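Chapter 6: Chores as a Test of Machine Skill

A dishwasher or oven door is opened in most homes without thought. For a robot the same act means finding the edge, gripping it, and following an arc fixed by the hinge. This chapter asks how far machines have come with such work, on the shop floor and in the kitchen.

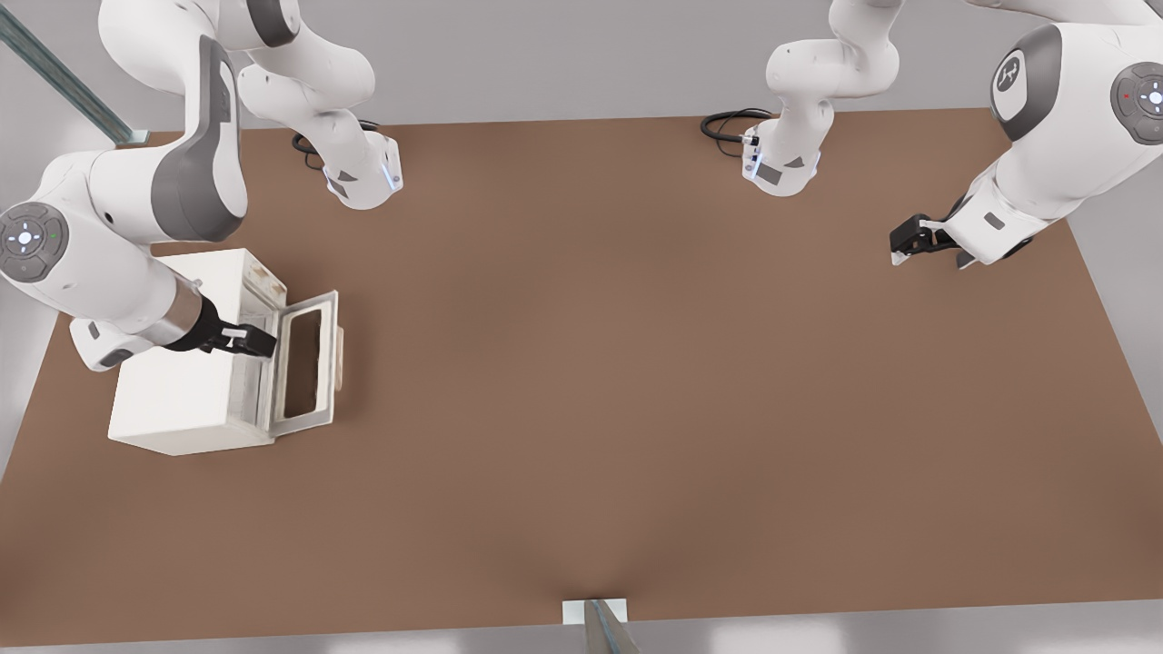
Can a robot be trusted with household chores today?
Only with a few of them, in a known room, and with a person close enough to step in.

Simulation is the usual starting point. A door can be tried 2000 times overnight, and a failed grip costs nothing.

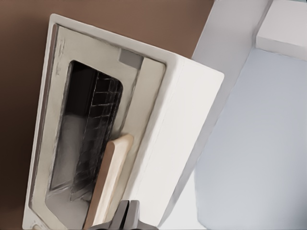
Figure 6.1 Toaster oven with wire rack, simulated; gripper close to the handle.

Contact is the hard part. A small error in the planned arc loads the hinge and the wrist together — a person gives way by reflex, while a stiff arm must be told to.
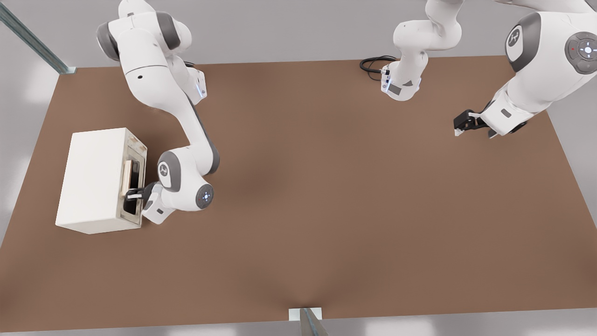
Figure 6.2 Two simulated arms, one reaching into the open front of a white appliance.

Adding a second arm widens the range of tasks but also raises the risk of collision. Section 6.2 treats the sharing of work between arms.
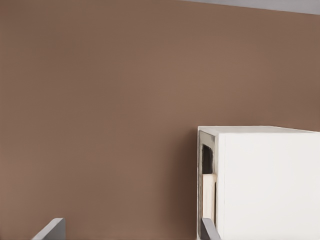 Sensing is the other limit. A camera near the hand sees fine detail at close range and little of the room, so most systems combine it with a fixed view. The Hedstead exercises at the end of the chapter use both.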